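Plendance Two-Arm Bench Kit: the long write-up

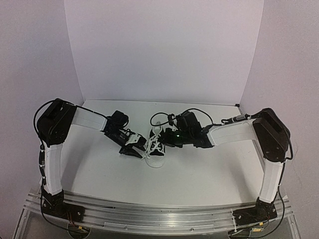 The Plendance kit on a lace-up sneaker, one arm either side of the shoe.

I get more email about this kit than anything else in the shop, so I've finally sat down and written it all out. Grab a cup of tea, it goes on a bit! If you only want the short version: two arms, one rail, a walled table, and it's the setup I'd buy again tomorrow if somebody pinched mine.

Page last updated August 5, 2021 (pricing and the bit about cable clips).

What it is

Plendance is a matched pair of small tabletop arms, a left and a right, sold together with the rail they bolt to. Each arm comes with its own gripper already fitted. The version I stock has the white enclosure as well, with a back wall and two sides, and I'd really push you towards that one. I ran mine without walls for the first few weeks and spent half my life dealing with coloured clutter in the background (bookshelf, jumper on a chair, you name it). White walls and a matte white top, and that whole headache went away.

The rail is ribbed aluminium and runs across the front. I like it at the front. It leaves the table itself clear, and both arms reach in towards the middle, so the spot where they can work together is right where you'd naturally plonk something down.

Why I keep going on about shoes

Anybody can pick up a block. I did blocks for an afternoon and got bored. Laces are a whole different animal: floppy, thin, never in the same place twice, and you really do need two hands. A small sneaker is my favourite thing to try on this kit because you can steady the shoe with one arm and go after a lace with the other, then swap. Go for a kid's size if you can find one at the op shop. The big ones eat up all your room and you end up bumping elbows.

I won't pretend mine ties a lovely bow. Pulling a lace through and tugging it snug, yes, on a good day. A full bow I've had only a handful of times, and I yelled loud enough to scare the dog.

What I like

The grippers are plain two-sided ones, with angled black fingers, and they're the best part of the kit for the money. The angle means you can see what you're pinching. The fingers come off with a 2-piece clamp and the spares aren't dear.

The links are smooth and wipe clean, which sounds like a silly thing to be happy about until you've had a muddy shoe in there.

It's also a friendly thing to work on. The motor housings are out in the open with the fasteners where you can get a driver to them, and I've never once had to take an arm off the rail just to reach a screw.

What bugs me a bit

Cables! They run down the outside of the arms, and up by the wrist they need a loop of slack so the gripper can turn. Too little and it pulls, too much and the loop flops down over whatever you're working on. Spend your first evening getting that right. I've started putting a bag of 40 extra clips in every box because the ones supplied never seem to be enough for fussy people like me.

The wiring near the base plates is a bit on show too, red ones and all. It's never given me trouble, but I wouldn't park a mug of coffee beside it.

And the instructions are thin. The booklet is 6 pages and one of those is a thank-you note. I've written my own set-up sheet in everyday words, and it comes with every kit I send out.

How it stacks up against the Stuka

People always ask. The Stuka is a single arm, stronger, and it feels like a proper tank. If you're moving heavier bits from one tray to another, get that and be happy. For anything soft, or anything you'd hold in one hand while fiddling with the other, I'd go the Plendance every time. I had two Stukas side by side in January, trying to make a pair of my own, and lining them up was a nightmare. Here the rail does it for you.

What you get

Left arm and right arm, grippers fitted
Aluminium rail with both base plates
White tabletop and enclosure walls
Power supply and main cables
My set-up sheet and the bag of extra clips

Hire and try

Not sure yet? I hire out the demo kit for $285 a week, and you get the lot back off the price if you end up buying. Pick-up is from the Agyeman workshop on Trolluden Road. Allow 60 minutes when you come, as I like to run both arms with you before it goes in the car. Bring a blanket for the walls, they scratch if they rub together.

Got a favourite shoe you'd like to try? Chuck it in your bag. I'm always keen to see a new kind of lace.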